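Plindari Handgreifer-Satz im Dauertest: Aufbau, Kalibrierung, Pflege

Testbericht aus der Werkstatt Jallholm, Stand Oktober

Der Plindari von Fadberg wird paarweise geliefert, als linkes und rechtes Gerät mit Markerträgern, Anschlusskabeln und einem Beutel Kleinteile. Wir haben den Satz acht Wochen lang benutzt, um Greifbewegungen für eine spätere Roboterzelle aufzuzeichnen. In dieser Zeit sind 2.353 Aufnahmen entstanden, ausgewertet mit der Software Prydderch. Bewertet wird hier vor allem, was vor und nach der Aufnahme anfällt: Einrichten, Nachstellen, Reinigen, Teiletausch. Die Qualität der fertigen Trajektorien behandeln wir nur, soweit sie vom Zustand der Geräte abhängt.

Lieferumfang und Erstmontage

Die Greifer kommen vormontiert, die Fingerauflagen und die Markerträger nicht. Alle Schrauben haben Innensechskant, ein passender Schlüssel liegt bei. Er ist zu kurz, um die hintere Schraube des Markerträgers gerade anzusetzen. Mit einem längeren Kugelkopfschlüssel geht es ohne Verkanten. Drehmomente gibt die Anleitung nur für die Fingeraufnahme an, für den Träger fehlt jede Angabe. Wir haben handfest angezogen und mittelfeste Schraubensicherung verwendet. Seitdem hat sich dort nichts mehr gelöst; ohne Sicherung war der linke Träger bereits in der ersten Woche verdreht.

Die Fingerauflagen sitzen in einer Nut und werden von der Stirnseite her eingeschoben. Der umlaufende Gummirand muss auf ganzer Länge anliegen. Steht er an einer Ecke hoch, schließt der Greifer zwar, meldet aber eine falsche Nullstellung. Am einfachsten prüft man das, indem man die Finger auf einen schmalen Spalt zusammenfährt und gegen eine helle Fläche hindurchsieht. Der Spalt muss oben und unten gleich breit sein. 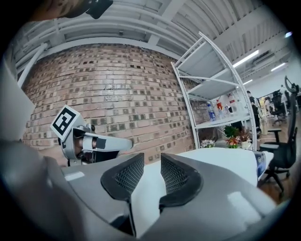
Ist er keilförmig, wird die Auflage noch einmal herausgezogen und die Nut ausgebürstet. In den meisten Fällen saß bei uns Abrieb im hinteren Ende. Hilft das nicht, lässt sich der Finger an der Aufnahme um einen kleinen Winkel verstellen. Die Verstellung hat keine Skala, man arbeitet also mit Fühlerlehre und Geduld. Eine Rastung oder wenigstens eine Strichmarke wäre in dieser Preisklasse zu erwarten.

Kalibrierung

Prydderch verlangt für jeden Greifer zwei Durchgänge: zuerst Öffnungsweg und Nullpunkt, danach die Lage der Marker zum Greifpunkt. Der erste Durchgang ist schnell erledigt und war im gesamten Testzeitraum unauffällig. Der zweite dauert mit beiden Geräten fast 30 Minuten, wenn er sauber durchläuft. Die Greifer müssen dabei in mehreren Lagen gehalten werden, auch quer zueinander, so dass die Marker des einen im Sichtfeld des anderen liegen. Wer allein arbeitet, braucht eine Ablage in Hüfthöhe und sollte den Start auf Fußtaster legen. Der Taster gehört nicht zum Lieferumfang, wird von der Software aber unterstützt.

Abbrüche hatten bei uns fast immer dieselbe Ursache, nämlich Reflexe auf den Markern. Die Drucke sind seidenmatt, unter Leuchtstoffröhren reicht das nicht in jedem Winkel. Wir haben eine matte Schutzfolie aufgezogen und die Kalibrierung wiederholt. Die Fehlerkennung ging deutlich zurück, der Restfehler blieb gleich. Die Folie muss blasenfrei sitzen - eine Blase auf einer Kante des Musters verschiebt die erkannte Ecke, und die Software meldet das nicht.

Unschön ist, dass die Kalibrierdaten in einer Datei pro Gerät liegen, deren Name sich nur aus der Seriennummer ergibt. Links und rechts sind darin nicht vermerkt. Nach einer Vertauschung liefen bei uns die Aufnahmen eines ganzen Vormittags mit falscher Zuordnung durch. Wir haben die Gehäuse inzwischen mit Farbpunkten gekennzeichnet und prüfen die Zuordnung vor jeder Schicht mit einer kurzen Testbewegung.

Arbeitsplatz und Kabelführung

Fadberg empfiehlt einen Arbeitsbereich mit ungleichmäßigem Hintergrund. Glatte weiße Flächen machen der Lageschätzung Mühe, Ziegelmuster, Regale und Pflanzen im Hintergrund verbessern sie merklich. Bei weichen Objekten wie Kissen verdeckt das Material beim Zugreifen leicht die Finger, aber nicht die Marker, sofern diese weit genug hinten sitzen. Die Position am Fingeransatz ist daher gut gewählt.

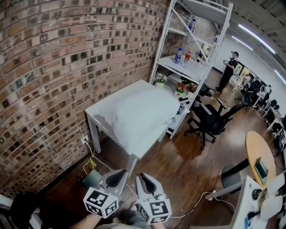 Markerwürfel am Ansatz beider Greiferfinger, davor der Tisch mit dem Kissen.

Das Anschlusskabel ist lang genug für einen Arbeitsplatz mit mittlerer Bewegungsfreiheit. Wer zwischen Tisch und Regal wechselt, zieht es über den Boden nach. Eine Zugentlastung am Griff fehlt. Der Stecker sitzt fest, die Belastung geht aber direkt in die Buchse, und nach einigen Wochen hatte das rechte Gerät dort Spiel. Wir haben eine Kabelschelle am Griffende ergänzt und eine Schlaufe gelegt. Seither ist das Spiel nicht größer geworden. Für den Dauereinsatz sollte man diese Änderung vor der ersten Aufnahme vornehmen und nicht erst beim ersten Aussetzer.

Pflege und Verschleiß

Die Auflagen werden laut Anleitung mit einem fusselfreien Tuch und Isopropanol gereinigt. Das genügt für den Rand. In der feinen Gitterstruktur der Fläche setzen sich Textilfasern fest, die ein Tuch nur verteilt. Eine weiche Bürste, trocken und in einer Richtung geführt, entfernt sie. Nach Arbeiten mit Stoff reinigen wir am Ende jeder Sitzung, bei Flaschen und Kartons seltener. Druckluft haben wir nach einem Versuch aufgegeben, weil sie die Fasern unter den Rand treibt.

Einen Satz Auflagen haben wir im Test ersetzt. Der Gummi war an der Spitze des linken Fingers eingerissen, vermutlich durch eine scharfe Blechkante. Der Tausch selbst ist Sache weniger Handgriffe, danach ist allerdings der Nullpunkt neu zu setzen. Die Lagekalibrierung bleibt gültig, solange der Markerträger nicht berührt wird. Ersatzauflagen gibt es nur im Viererpack.

Die Führung der Finger läuft trocken und soll nicht geschmiert werden. Gegen Ende des Tests wurde sie am rechten Gerät etwas rauer, ohne messbaren Einfluss auf den Öffnungsweg. Öffnen lässt sich das Gehäuse, die Schnappnasen sind jedoch dünn, und ein Foto der Innenverkabelung fehlt in der Anleitung. Vor dem Abziehen der Flachleitung also selbst eines machen.

Firmware

Die Umstellung auf Firmware 2 fiel in den Testzeitraum. Sie behebt das verzögerte Schließsignal der Vorversion, setzt aber die Tastenbelegung zurück. Die Kalibrierdateien werden übernommen. Ein Zurückspielen der alten Fassung ist nicht vorgesehen.

Bewertung

Mechanik: gut, Abzüge für die Fingerverstellung ohne Skala.
Kalibrierung: befriedigend. Ergebnis stabil, Ablauf lang, Dateiverwaltung fehleranfällig.
Wartung: gut, mit Bürste und eigenem Werkzeug.
Kabel: ausreichend im Auslieferungszustand, gut mit Schelle.
Dokumentation: befriedigend, lückenhaft bei Drehmomenten und Innenaufbau.

Der Satz bleibt bei uns im Einsatz. Die Schutzfolie wird beim nächsten Auflagenwechsel mit erneuert, die Buchse am rechten Gerät beobachten wir weiter.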